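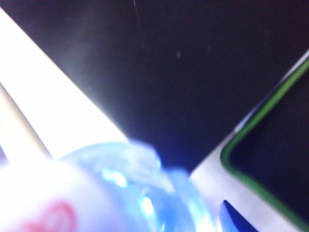 Dark surface, two pale specks

Cledard Forum > Phones > Battery and charging

Thread: Kosudach Standby mode, does it do anything at all?

tallgrass_88
Got the August update on my Kosudach last night and there's a new switch under Battery called Standby. The release notes say it "extends idle life by up to 31 percent." Up to. I left it on overnight and went from 88 to 84. The night before, without it, I went from 88 to 84. Has anyone here seen a difference they could point at?

mopbucket
Yes, a big one for me. I used to wake up to a phone that had dropped 20 percent and now it barely moves. Love it so far!

tallgrass_88
20 percent overnight wasn't idle drain, something was running. Did you restart the phone when you installed the update?

mopbucket
Well sure, it restarts itself to install.

tallgrass_88
Then the restart may have killed whatever was eating your battery. Turn Standby off for a couple of nights and see if the 20 percent comes back. If it doesn't, the switch did nothing for you.

mopbucket
I don't really want to turn off something that's working lol

quietfan
OP, four points in a night is already low. You won't see a 31 percent improvement on four points using a meter that only shows whole numbers. That's one point, maybe. I'm not saying the feature is good, I'm saying your test can't tell either way.

tallgrass_88
Fair. So who is it for, then? If the phone is healthy you can't measure the gain, and if it's draining badly you have a different problem.
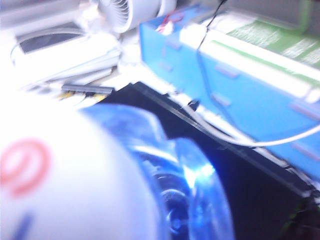 And I still can't find where they say what it turns off. The help page has one paragraph and it says Standby "manages background activity intelligently." My old phone from another maker had a list. You could read the list.

Rusk0
It batches notifications. I get my email in clumps now, nothing for half an hour and then nine at once. Messages from people seem to come through on time. I had it on for a week before I worked out why the mail was late.

quietfan
Can confirm the email thing. Calendar too, at least for shared calendars. I missed a meeting getting moved.

mopbucket
My email is fine??

Rusk0
Which app? The built-in one is exempt as far as I can tell. It's the others that get held back.

tallgrass_88
So it saves power by making everybody else's mail app worse. Great.

hinge_enjoyer
Every phone does some version of this and has for years. You people would complain if they gave you a bigger battery. If you don't like it turn it off, it's one switch.

tallgrass_88
It was on by default after the update. I didn't turn it on, I found it on. I'd have a lot less to say if it had asked.

hinge_enjoyer
Mine was off.

quietfan
Mine was on. Could be by region, or by whether you had the old battery saver enabled before. I did.

hinge_enjoyer
I never use battery saver so that would fit.

tallgrass_88
I had it set to come on at 20 percent. OK, that makes some sense. Still think they should have put it in the notes.

Badawi_owner
Slightly off topic, but the Badawi got the same switch in its last update under a different menu, and the claim there was the same number. Different battery, different chip, different screen, same 31 percent. I have a hard time believing anyone measured that twice.

Rusk0
It could be the same test on a screen that's off. With everything off the radio is most of what's left.

Badawi_owner
Could be. I'd like to see the test. "Up to" covers a lot of ground – a phone sitting in a drawer with no accounts on it would qualify.

quietfan
If anyone wants to try this properly: charge to full, airplane mode off, same place in the house, don't touch it for 2 full days with the switch on, then 2 full days with it off. Write down the percentage at the same time each day. You need a second phone to live on, so I doubt many will.

tallgrass_88
I have my old one in a drawer and a spare SIM. I'll do it, starting with the switch off. Not expecting much.

mopbucket
Mine is at 88 right now after a whole morning, just saying

tallgrass_88
With or without using it?

mopbucket
I was asleep for most of it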